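Section 7: Connecting the Dirkix water filter

This section applies to the under-sink model supplied with kitchens by Trarnlow. Readers fitting the wall-mounted model should refer to the separate leaflet. The work may be carried out by a competent adult with ordinary household tools. Where the pipework is made of lead, or where the stop valve cannot be fully closed, a qualified plumber must be engaged before work begins.

Before you begin

1. Check the contents of the box against the packing list. The Kolář valve is packed separately in a paper sleeve inside the lid.

2. Clear the cupboard beneath the sink and wipe the floor of it dry. Allow a space of 30 cm in front of the cupboard in which to work.

3. Move electrical appliances on the worktop away from the sink and unplug them at the wall. 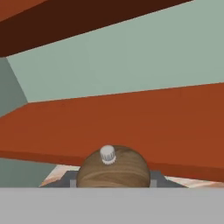
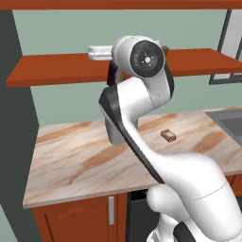
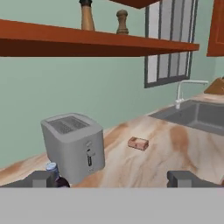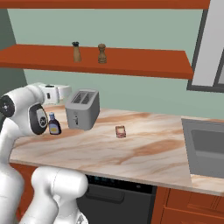
Third and fourth pictures: marble-patterned worktop with toaster.

Fitting the valve

4. Close the stop valve on the cold supply. Open the cold tap and leave it open until the flow ceases.

5. Place a bowl beneath the joint. Loosen the nut by hand if possible, and otherwise with the flat spanner provided.

6. Fit the Kolář valve between the supply pipe and the tap hose. The arrow on the valve body must point towards the tap. A new washer is required at each end - do not reuse the old ones.

7. Tighten by hand, then by a quarter turn of the spanner.

CAUTION: Do not use sealing tape or paste on the plastic threads. Overtightening may split the collar, and damage of this kind is not covered by the guarantee.

Mounting the filter head

8. Hold the bracket against the side wall of the cupboard and mark the holes with a pencil. The bracket must sit high enough for the cartridge to be withdrawn downwards without touching the floor of the cupboard.

9. Fix the bracket with the short screws. The long screws are intended for masonry and will pass through a cupboard panel.

10. Push the blue hose into the inlet until it will go no further, and then pull it gently to confirm that it is held. Repeat with the white hose at the outlet.

11. Remove the wrapper from the cartridge. Offer it up to the head and turn it clockwise until the two marks meet.

Note: Cartridges made by Meretti before the change of thread in May do not fit this head. The newer cartridges have a grey collar.

First use

12. Open the stop valve slowly and inspect each joint for drips. If a drip is found, close the valve and return to step 6.

13. Run the cold tap for 20 minutes. The water may be cloudy or carry fine black dust from the cartridge. It is harmless but should not be drunk.

14. Write the date of fitting on the label inside the cupboard door.

15. Inspect the joints again after 7 days.

If the household is to be away for a long period, close the stop valve and leave the cartridge in place. On return, run the tap as described in step 13 before drinking the water.

Questions concerning this section should be sent in writing to Johanna Prantl, Customer Guidance, Trarnlow. Text last revised 25th July.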